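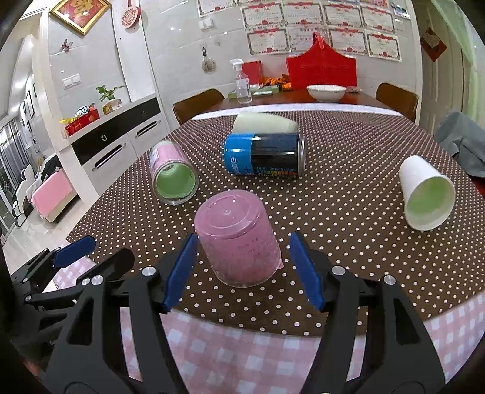
I've changed my mind about treaties that lapse on a date. For years I figured a sunset clause was fine, a way to get nervous governments to sign something. Then I watched people in Washington talk about the last two arms control agreements as if the end date were the only line in them. Once a deal has a number on it, everybody plans for the day after. Put a pink plastic cup upside down on a polka dot tablecloth and ask a room what's under it, and you'll get confident answers from people who haven't lifted it. Take away inspections and that's our whole policy on other countries' missiles – guessing under cups.

My friend Nabila El Ouafi, who spent 7 years translating for inspection teams, thinks I'm too gloomy. She says the visits were mostly dull. Long drives, bad coffee, somebody checking a serial number against a list. Well, good! I'd like my tax dollars to buy a lot more dull. A short-notice visit costs next to nothing compared with a new bomber, and you come home knowing something.

I do get the other side. Teodoro Dela Peña wrote to me after my last column to say that cheaters cheat, and that a 90-day dispute process just gives them time to clean up. Fair enough. So cut it to 30 and write down what happens on day 31. That's a fix, and it's a boring one, and I can't find a senator who wants to talk about it (I've called several offices, and I'll call again in November). What I keep hearing is that we should walk out first and negotiate later. With whom, though? And what would we be offering them by then?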